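Punis (method)

Punis is a training method for robot grasping in which a policy is learned from recordings made with hand-held grippers instead of a robot arm. It was developed at Teuber, a research group in Dirnham, and is mainly applied to picking up crumpled or soft items such as wrappers, foil and flattened boxes.

Method

A person carries the gripper through an ordinary room and picks up objects one at a time. A camera on the tool records each grasp from close to the fingers. The recordings are divided into short clips, and each clip is labeled with the moment of contact and the moment of release. The policy is trained to predict the next small movement of the gripper and how far the fingers should close.

The first data set, Amix, contains 1792 grasps collected in 32 homes. Clips from four of the homes were held back for testing.

Clutter

Soft trash has no fixed shape, and a wrapper may fold or slip as the fingers close. Punis therefore scores several possible pinch points before each attempt - usually along a raised crease - and picks a new one if the first grasp fails.

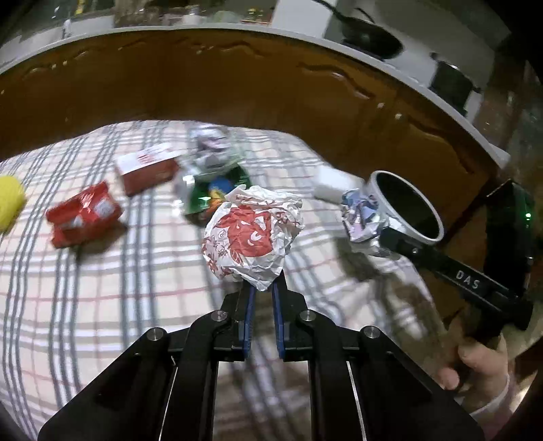

Patterned bedding proved harder than bare floors. Early versions of the policy often took printed lines on fabric for the edge of an object, and 27 homes were later revisited to record more grasps on sheets and blankets.

Limitations

The method does not measure grip force. Thin clear film remains a common cause of failure.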